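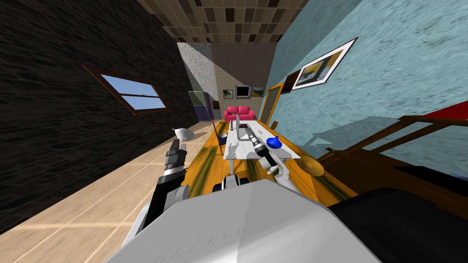 Household Tips for Teaching a Simulated Robot to Tidy Up

I've been recording table-clearing examples in simulated living rooms since April, and I still get a little thrill every time a fresh room loads. A blue vase, a golden plate, a small dark bowl, a big orange-yellow table to work on – it's housekeeping, only you do it through a pair of robot arms! These are the habits that have helped me most.

Look before you reach

Take a few seconds to find everything on the table before you start recording. Decide which item you're going for and which arm will get it. Long pauses in the middle of a recording are hard to trim, and the learner will happily copy your dithering.

Go for the neck

Vases with a narrow neck are a joy once you stop grabbing them by the belly. Open the gripper wide, come in level, line up with the neck and close slowly. Round bodies like to slip sideways, and then you're chasing the thing across the table (fun the first time, less so the tenth).

Plates near the edge

Slide first, lift second. I bring a flat plate in toward the middle until there's room for a finger on each side of the rim. If your setup lets you hang a bit of the plate over the edge and pinch it there, record that too. Both ways are good and the learner gets more out of seeing the two.

Skinny things last

Tall, slender items tip over if you so much as breathe near them. Clear the low stuff around them, then come in from the side with the most open space.

Park the other arm

Keep the idle arm out over the floor, clear of the table. Mine used to drift in and knock over the bowl while I was busy with something else. Pick one parking pose and use it every time.

Keep some of the fumbles

Severino Toledo talked me into this one. If you miss a grasp, back off, try again and get it, save the whole recording and tag it "recovered." Out of my first 456 recordings in the Zasedska set, 60 had that tag, and I'm so glad I didn't throw them out. Bin the ones where an item ends up on the floor and stays there.

Change the room, too

New walls, new floor, new ceiling, same chore. I switch rooms after every 4 good recordings, which keeps me awake as well – you never know if you'll get a pink sofa or a stone wall next. Move the items around while you're at it, and turn the tray to a different angle.

Name files as you go

Room, item, arm, result, in that order. Do it right away. I once left a whole evening's worth for the morning and had to replay every single one with my coffee going cold.

Nyaga, the next set, is aiming for 2,000 recordings and adds drawers. I've only tried a few so far, so drawer tips will have to wait until I can open one without yanking it!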